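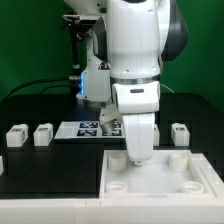
4. Working rules for the two-arm cell

Read before section 5. Applies to every Unon cell at Curnavstead, both shifts.

4.1 Before you enable

1. E-stop in reach. Press it, check both arms drop out, reset.
2. Hands, sleeves, lanyards off the black table. Tools too.
3. Marker board flat and wiped. Dry cloth only – no solvent, it lifts the print.
4. Blocks back on their spots, labels facing up. Seat the tray square, then the cups.
5. Check cable runs. Nothing looped over a joint.
6. Call out "enabling". Wait for an answer if anyone else is in the bay.

NOTE: Board moved, even a little? Recalibrate. Do not nudge it back by eye.

4.2 First run

1. Load program 802. Slow mode.
2. One arm at a time, other one parked.
3. Then both, still slow, 2 full cycles. Finger on the pause key the hole time.
4. Any contact between arms – stop, write it up, call Lieselotte Harms.

CAUTION: An arm standing still is not a safe arm. Could be waiting on the other one. Disable before you reach into the tray, every time, even for a tipped cup.

4.3 Keeping it in shape

Gripper tips: inspect every 12 hours of running. Change at 1,000 cycles or at the first nick, whichever is sooner. Iltero spares are in the Oltmanns cabinet, bottom drawer.
Screws on the gripper brackets: check by hand with power off. Dont overtighten.

Changes to speed or reach limits need sign-off from Wolfram Rothe. Log them the same day.

Last revised 2026-03-31, B. Ostermann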